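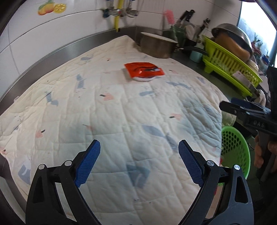

Kitchen practice with the club's hand-held grippers, a red-orange packet on the quilted mat.

Tamara Nazarenko has coached the Hutsuliak student robotics club for 9 years, and for most of that time the club built wheeled machines for the Imell regional meet. This season the students voted to try something else. Their project, called Zistlow, is meant to teach a robot arm to tidy a kitchen.

"They wanted a job their parents would recognize," Nazarenko said. "Everybody has a counter with stuff on it."

The students work in pairs with grippers they hold in their own hands. Each try at a task is recorded, and the recordings become the training set. By the end of October the club had 150 they were willing to keep. The total now stands at 1,621.

Nazarenko said the hardest part to teach was patience. New members move the way they would at home, fast and with a lot of wrist.

"I tell them to close the fingers, wait, then lift. If you rush it, the recording is no good to us and you do it over."

Snack packets are her favorite thing to start people on. They are light and they bend, and a student has to decide where to take hold.
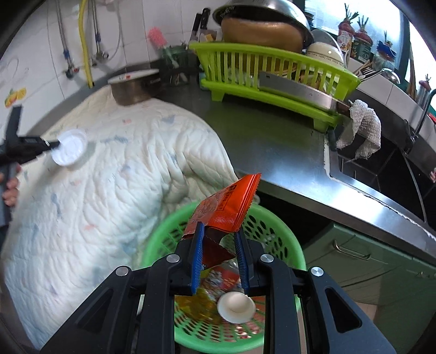

"I like the top edge for a packet," she said. "Get it over the basket before you think about letting go. Some of the kids grab the middle and that can work too, so I let them argue about it."

The arguing is useful, in her view. The club keeps a shared notebook of what counts as a finished task, and the page on baskets has been rewritten more than any other. One entry, on whether a wrapper that lands on top of a lid is "in," runs to two pages.

The first model trained on the recordings was tested on an arm lent by Flivum, a local repair shop. It completed 76 percent of its basket runs. Nazarenko was pleased with that, though the students were less so.

"They went straight to the failures," she said. "Most of those were thin packets lying flat. So that is what we are recording now."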